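Erine Kicking Records

Version 3, released in April
Maintainer: Anahera Rakena

What is in the data

This dataset contains 1388 place kicks from amateur American football matches in the Prellora league. Each row is one attempt, either a field goal or an extra point. Punts and kick-offs are not included.

The kicks come from 8 clubs. I typed the rows from the paper match sheets of the league, and where the sheet was hard to read I compared it with the notes of the home club.

Columns

kick_id: a number, unique in the file
club: short name of the kicking club
kicker: a code, never the name of the player
distance: in yards, from the spot of the hold to the posts
result: good, wide, short or blocked
wind: calm, light or strong, as written by the referee
surface: grass or artificial

Known problems

The Gakby ground has no wind notes, so the column is empty for all its matches. In 40 rows the distance was calculated from the line of scrimmage, and these are marked with the letter c. The word "short" was used differently by different referees. Please do not build too much on it.

Blocked kicks are probably too few. Some sheets write only "no good", and I have entered these as wide.
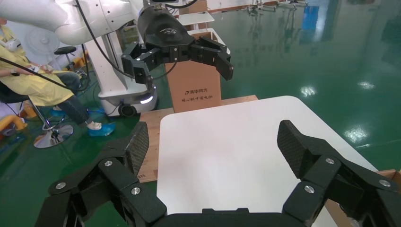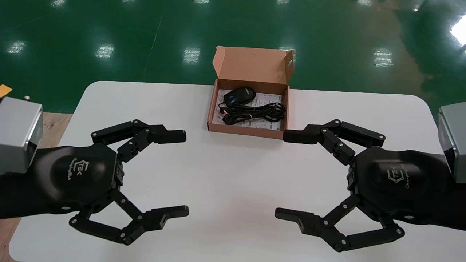 How to load

The file is a normal CSV with a comma as separator and UTF-8 encoding. One club name, Meléndez, has an accent, and older spreadsheet programs may show it wrongly. Choose the encoding by hand when you open it.

Use and corrections

You may use the data freely for study and teaching if you mention the dataset name and the version. When you find a mistake, please open an issue with the kick_id and the value you believe is correct. Corrections will go into the next version, and old versions stay available.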